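Call for Participants: Working Group on Good Practice for Mobile Robots in Shared Outdoor Spaces

Nasomis invites applications from people who wish to help write its code of practice for small mobile robots operating on plazas, footpaths and building forecourts. The group will begin its work in October and will meet online every second week, with 2 meetings in person at the Holmgren campus.

The present draft, released for comment in April 2023, covers indoor corridors and loading areas. It says little about open ground. Operators have asked for clear rules on safe speeds near pedestrians, the right behaviour at kerbs and drain covers, the minimum distance to be kept from fixed posts, and what a robot should do when its camera faces a bright sky.
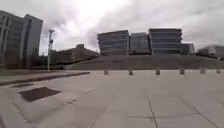 Members will review the draft clause by clause, attend supervised trial runs and record where the wording is unclear or cannot be followed in the field. They will not be asked to operate equipment. Each trial is led by a trained supervisor, who may stop a run at any time and whose decision is final.

Who should apply

We are seeking property managers, robot operators, accessibility advisers, municipal staff and members of the public who regularly walk through shared outdoor spaces. No technical background is required for the public places. Applicants from industry should have direct experience of running or maintaining robots outdoors. People who use a wheelchair, a white cane or a guide dog are strongly encouraged to apply — the draft clauses on giving way need their close attention.

Conditions

Members must be 18 or older and able to attend most meetings. Those not paid by an employer for their time will receive an honorarium of $700, and reasonable travel costs will be covered. All members must declare any financial interest in a robot supplier, including Nostum and Testisach, whose equipment is used in the trials. A declared interest does not rule out an applicant.

How to apply

Please send a letter of no more than two pages setting out your experience and the parts of the draft that concern you most, together with the name of one referee. Applications should be addressed to Crisóforo Arellano, Standards Secretary, and marked with reference 3474. Material in other formats, including large print, is available on request from the same office.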